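About Plircombe

Plircombe records manipulation examples for teams that train robot control models. We build the recording stations, write the task lists, run the sessions, and deliver checked episodes in a fixed format. We do not train or sell models of our own.

The work began as an internal project at Bolteo, where it supplied a single research group. It became a separate company when other groups asked for the same kind of data, and the original file format, Zamfir, came with it. Zamfir is still what most clients receive. Each episode holds joint positions, gripper state, camera streams, and a text label giving the task in plain English.

How we record

A task starts as one written line, such as "pull the strap toward the right." Staff place the objects, an operator guides both arms through the motion, and the station logs everything on one clock. Objects are moved or swapped between takes so that no layout repeats too often. An episode runs for 30 seconds at most. Longer jobs are split into steps and labeled separately.

Soft goods take up much of our schedule. Pouches, straps, and cloth change shape when they are touched, and two grippers have to share the load without pulling against each other.

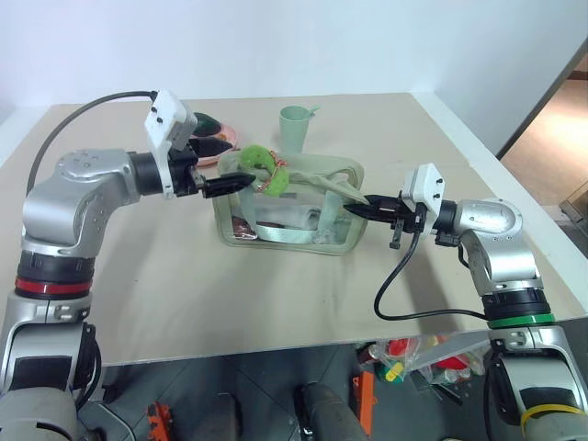
Two-arm work on a zippered pouch, right gripper on the strap.

Every episode is replayed by a reviewer who did not record it. Takes with dropped frames, a wrong label, or a gap between the camera and joint logs are rejected. Failed grasps are kept if they are marked as failures — several clients ask for them.

Current library

The Ceva set is our general tabletop collection. It covers 269 tasks and 761 distinct objects, most of them ordinary household items. Each new release adds to the set without changing earlier episode numbers, so older training runs can be repeated.

Custom work

Clients may send their own objects and task lists. The smallest custom order is 2000 accepted episodes. Rejected takes are not billed. Arm type, camera placement, and label style are agreed in writing before the first session, and a short test batch is delivered for approval before full recording starts.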